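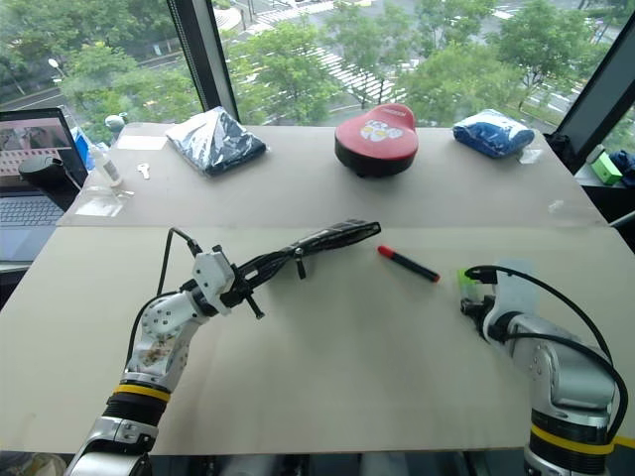 Issue 12, page 74

# Redressing the cables on a two-arm table cell

25 Oct 2019

I put this job off for most of the summer, and I bet you have one just like it. The arms run, the grippers open and close, and the cables along the outside get a little uglier every month until one day you get a gripper dropout halfway through a pick and spend an afternoon blaming the software. (I blamed the software. I even wrote an email about it. Sorry, Gijs.)

So this is how I go through the cables on our pair at Greltodell, start to finish. It's one unhurried morning if you have the spares in the drawer. The hour counter said 1325 when I started this time, and I've written that on the log sheet so I can see how long this round of work lasts.

Look at the two arms side by side before you touch anything. On the left one the black cable comes out of the top of the wrist, takes a sharp corner and drops straight down the side of the forearm. On the right one the upper cable leaves its connector above the gripper and goes off in a big lazy curve. Same bench, two very different ideas of how to dress a cable! The big curve is kinder to the cable and worse for snagging. The tight one stays out of the way and works itself to death at the bend. What I want is something in between on both arms, and that's really the whole article.

## What you need

- hook-and-loop wraps, the narrow kind
- a spare gripper cable for each side
- small hex keys and a screwdriver that fits your forearm cover screws properly
- lint-free wipes and whatever cleaner your arm's manual allows
- a paint pen or a fine marker for witness marks
- a soft tape measure (a piece of string will do)
- the log sheet, and something to write with

I don't use zip ties on anything that moves. I know, I know, everybody has a bag of them. If you must, leave them loose enough to slide a finger under and trim the tail flush, or it will find the back of your hand.

## Park it first

Have the arm put down whatever it's holding. Our left gripper is usually hanging on to something long and floppy, folded stuff being most of what we pick, and I've had a thing like that slide out the moment the power went off. Put it down under control, then jog both arms up and back until you can reach the wrists from the front of the table.

Then power down the way your manual tells you to, lock out the supply, and wait. Check that the joints hold where you parked them. On ours the brakes are good, but I still rest the forearm on a foam block before I pull a wrist connector, and I keep my other hand off the elbow.

Clear the table too. You'll want somewhere to lay tools in the order you used them, and small screws love to hide under plastic packaging. I lost one in a bag sleeve back when we were still in the Fikdale building and found it when we moved.

## Look, then feel

Start at the wrist and work down. Run the cable between your thumb and finger slowly with your eyes shut. It sounds silly, but your fingers will pick up a flat spot well before you can see it. What I'm feeling for:

- a soft place in the jacket, usually right at the bend
- a stiff place, which on our cables has meant the shield has bunched up
- a twist that doesn't relax when you let go

Now wiggle the connector. A little play in the shell is okay on some types, but check it against the other arm and you'll know what yours ought to feel like. If the two sides feel different, trust the stiffer one and replace or reseat the other.

While you're in there, clean the forearm. Our left arm has a patch of brown scuffs on the white part of the forearm and for ages I just thought of it as character. I still wanted to know where the stuff was coming from, so the first time I did this I wiped off as much as would come and drew a tiny pencil line around what was left. If the patch grows past the line by the next service, something is rubbing and I go hunting for it. If it doesn't, it's an old scar and I leave it be. Do the small screws at the same time. Touch each one with the driver, feel for movement, and put a witness mark across the head onto the casing. Please don't crank on them. You're checking.

## Taking the old routing off

Take a photo from the front and one from each side. Then undo the wraps from the base up and leave the wrist for last, so the weight of the cable never hangs on the connector. Unplug, look into the plug with a flashlight, and put a cap or a scrap of clean tape over it.

Lay the cable straight on the table and leave it alone for a bit. Go get coffee. A cable with some life left will have mostly flattened out by the time you're back, and one that's still shaped like the inside of your arm goes in the bin. The left one went in the bin this time.

## Putting it back

This is the bit people rush.

1. Plug in at the wrist with the arm still parked. Leave everything below it loose.
2. With the cable hanging free, bend it by hand into the widest curve it wants to take coming out of the connector. Don't force it. Where that curve naturally meets the forearm is where your first wrap goes.
3. Put the wrap on snug and then back it off until the cable can slide lengthwise. It has to slide. A clamp there just moves the damage up to the connector.
4. Carry on down the forearm on the outside face, the one that never comes toward the other arm. On our left arm that's the left side. On the right arm I had it wrong for a whole season.
5. Leave a service loop before the cable reaches the ribbed black section. I use the yellow band as my landmark, with the loop sitting next to it where I can see it from the front of the table.
6. Tidy the tail at the base and make sure nothing dangles below the table edge.

If you run two cables on one arm, as we do on the right, give each its own path. Don't bundle them at the wrist. They need different amounts of slack there and the shorter one will end up towing the longer one around.

How much slack is enough? I take the soft tape measure, turn the wrist by hand to one end of its travel (with the brake released by the proper method, and somebody else holding the forearm!), measure along the cable from connector to first wrap, and then do the same at the other end. Use the longer of the two and add a thumb's width. Gijs Van Dijk, who taught me most of this, adds two thumbs, and his thumbs are bigger than mine, and his cables last longer. Make of that what you like.

## Bringing it back up

Take the lockout off, power up, and keep the speed override right down. Go one arm at a time with the other one parked well back.

Turn the wrist all the way one way and stop. Look. All the way the other way, stop, look again. You want to see the loop open and close without the cable going tight and without it swinging out past the gripper. Then take the elbow through its range with the wrist at each end, since that's the combination that catches people out. I certainly got caught by it.

When single arms look good, run both over the middle of the table, slowly, crossing as close as your program ever brings them. Keep a hand on the stop. If a loop reaches for the other arm, shorten it at the first wrap and go again from the top of this section.

Then the gripper. I run 50 open-and-close cycles with the wrist turning between them and watch the fault log on the laptop. After that I pick something light with an awkward shape, anything with a strap or a tab on it is good, because loose bits are what will hook a sagging cable. A marker pen makes a nice follow-up, small and roundish and quick to show you if a fingertip has gone out of line.

## Afterward

Write down the hours, which cable you swapped, and where the first wrap ended up. I used to skip that last one and then had to work it out all over again. Take another set of photos and keep them with the old ones.

I check the wraps by eye at the start of every shift, a quick look as I'm walking around to the laptop, and do the full thumb-and-finger routine once a month. The wraps get fuzzy and stop gripping long before they look worn, so change them whenever you have one in your hand anyway.

One thing I haven't solved is the upper cable on the right arm. Even with the loop shortened it still wants to swing wide when the wrist comes over, and I don't love having it that close to the gripper. Tresine, our sister shop, has a little swivel guide on theirs, and they've promised me the drawing. If it works I'll write it up with the hole spacing and the screw lengths.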